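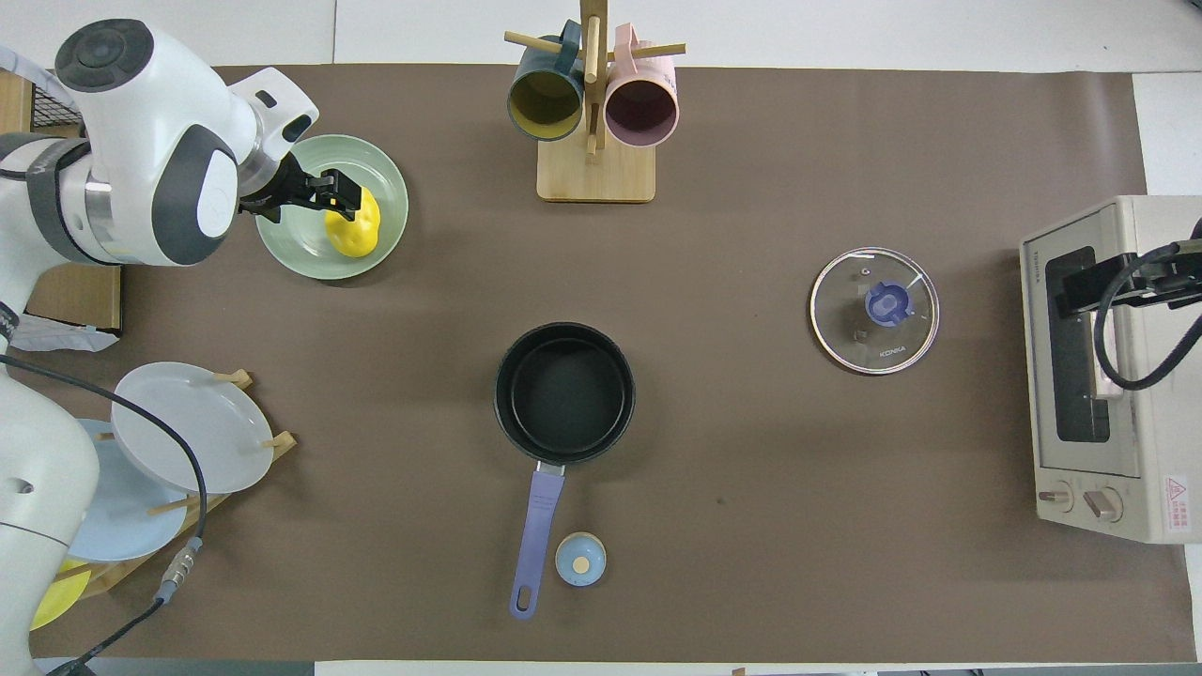 Plates, rack and paper mat

Raspberry canes with no new growth, should I cut them down?

Posted by Bretau, Apr 11, 2026

We took over a plot last autumn with two rows of raspberries on it, 17 canes in all. The previous holder left no labels and I have no idea which variety they are. They were tied to wires at the top and looked healthy enough when we got the keys.

We had a hard frost most nights in March and the canes now look grey and dry. The bark is peeling on some of them. A few have small green buds low down but the top half is bare. There are also one or two shoots coming up through the soil between the rows, which might be raspberry or might be weeds.

My neighbour cuts all of hers to the ground every winter and says I have left it too late. Another plot holder told me never to do that or I would lose the whole crop. Who is right? We would like some fruit this year if possible – the kids have been promised jam. The soil is heavy clay and the rows get sun until mid-afternoon.

Firnon

They could both be right, it depends on the type. Summer raspberries fruit on canes that grew the year before. Cut those down now and you get nothing until next year. Autumn ones fruit on new canes, so they are cut to the ground in late winter.

Yours were tied to wires, so my guess is summer fruiting, but people do tie in autumn ones as well. Scratch the bark with a thumbnail. Green underneath means the cane is alive. If it is brown all the way down, take it off at soil level. Peeling bark on its own is normal on older canes.

For the live ones, trim the dead top back to just above a good bud and leave the rest. You will know by July what you have. If they are summer ones, cut out the canes that have fruited once picking is over and tie in the new ones, spaced a hand's width apart.

The shoots between the rows are probably suckers. Pull up any that are well away from the line.

Flondach

I had the same thing when I took on my plot. I cut one row and left the other. The uncut row gave us nearly 2 kilos and the cut row fruited in September, so mine were autumn ones. Clay is fine but they hate sitting in water over winter. Put some compost down.

Kaufmann

Just leave them. Mine always look dead in spring.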